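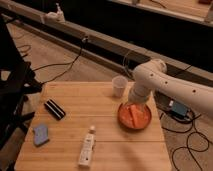

Same table, same handful of things. Small table reset, a thread. 1/14

I've been trying to keep one wooden table usable for longer than a day. It's light wood, planks with seams between them, and everything small in the apartment ends up on it. These posts are what I've worked out so far. 2/14

The orange plate first. It came from a secondhand shop in Wustlow and it has a raised rim, so anything round or slippery stays put. I use it as the one place where food is allowed. If it's food and it isn't on the plate, it goes back to the kitchen. 3/14

The orange thing on it sits diagonally, the way most long things end up on a round plate. A bright plate is easy to find on pale wood. I used to have a beige one and I put a book down on it twice. 4/14

The cup is a small white plastic one, a bit see-through. It stands toward the back of the table. I had it near the front for most of January and knocked it with my sleeve every morning. Moving it back fixed that. A heavier cup would also work. 5/14

Squeeze bottle: I let it lie on its side. Kourosh Hassanpour wrote to me after my last thread and said bottles should always stand up. He's probably right for a shelf. On a table I bump into a lot, a tall light bottle falls over anyway, so I check that the cap is shut and lay it down. 6/14

The light blue sponge lives at the front left corner. I'm right-handed, so this looks wrong, but I hold the plate in my right hand when I wipe under it and reach for the sponge with my left. Try both sides for a week before you decide. 7/14

Seams. Crumbs get in there and a sponge pushes them further down. I go along each seam with a dry brush first, then wipe in the direction of the planks. Going across them drags the crumbs into the next gap. 8/14

The floor around the table is beige carpet, which I did not choose. Anything that drops is hard to get out once it's been stepped on. I wipe toward the middle of the table, gather it there and lift it off with a piece of card. Slower, but I vacuum less. 9/14
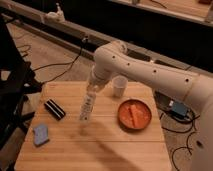 10/14 What stays and what goes

My rule is that a thing stays if I used it in the last 2 days. Plate, cup and sponge pass every time. The black oblong thing on the left passes about half the time, and I keep it out because the drawer it belongs in sticks. I'll plane the drawer when the weather is drier. 11/14

I keep it at an angle on purpose. When I line everything up with the edge, I start adding things to the row, and by evening there's mail in it too. Shahram Talebi told me this is nonsense and that I should just buy a tray. I have looked at trays. The Plernura one is too deep for this table and the Meng one costs more than the table did. 12/14

Things that no longer live here: keys (hook by the door), batteries (jar, hall closet), receipts (envelope), the second sponge, and a box of 153 picture hooks from Wimberg that I bought for one picture. If anybody nearby needs picture hooks, send me a message. I can mail them if you cover the postage. 13/14

Whole reset takes me less time than making tea. Plate up, brush the seams, wipe, plate back, cup to the back, sponge to its corner. I do it after breakfast and again at 9 p.m. if there's been cooking. Next thread will be the hall closet, once I've emptied the top shelf. 14/14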